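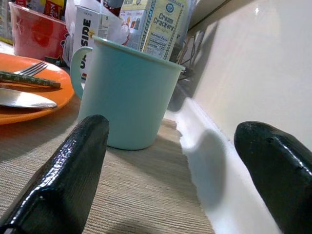

Tabletop, bid season, Jellville

OK so a few of you asked how the playground fence bid for Jellville schools went. Long story, so I'm making it a thread.

Quick background: I run a tiny fencing outfit. The district put out a call for sealed bids in January to replace the chain link at Dollis Elementary. Paper bids, in an envelope, handed over at the front office. I love it. I also hate it.

First thing I do with any bid packet is go straight to the back. The front is all legal language and you'll fall asleep. The back has the forms, and the forms are where people get tossed out. Missing signature? Gone. Didn't initial the addendum? Gone!

And there WAS an addendum. Went up on Tenance (the portal the district uses) really late one evening. It moved the double gate to the other side of the lot and changed the post depth. If I hadn't logged in again I'd have priced the wrong job.

Then the bid bond. My first year I thought a regular check was fine. It was not fine. Read that page slowly and call your bond person early, they get slammed in spring like everybody else.

Pricing: I called Rowbotham for the fabric and posts and they held their quote for me, bless them. The freight was the ugly part – $1,725 just to get it to the site. I almost left it out of the base price by mistake, then caught it over breakfast with toast in my hand.

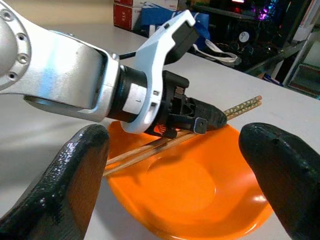

The alternates are what trip up new bidders, so please be careful with those. This packet had three, and each one needed its own price sheet. Mark every sheet big and plain so whoever opens it can't mix them up. One dark letter on a light label does it, like that L on the little silver label on the wrist there. I do mine A, B, C and put the same letter on the tab.

Turned it in the afternoon before it was due. Got the time stamp, asked for a copy of the time stamp, put the copy in my truck. Yes I'm that person.

Opening was in the district office. They read four bids out loud and I was second lowest on the base. I felt kind of sick, not gonna lie. But the low bidder hadn't acknowledged the addendum, so now it's under review and we all wait for the board.

No clue how it'll land. If they rebid the whole thing I'll sharpen my gate number, I had some padding in there.

Somebody asked about prevailing wage forms. Yes, you need them, even for a small crew. Will post the ones I use after dinner.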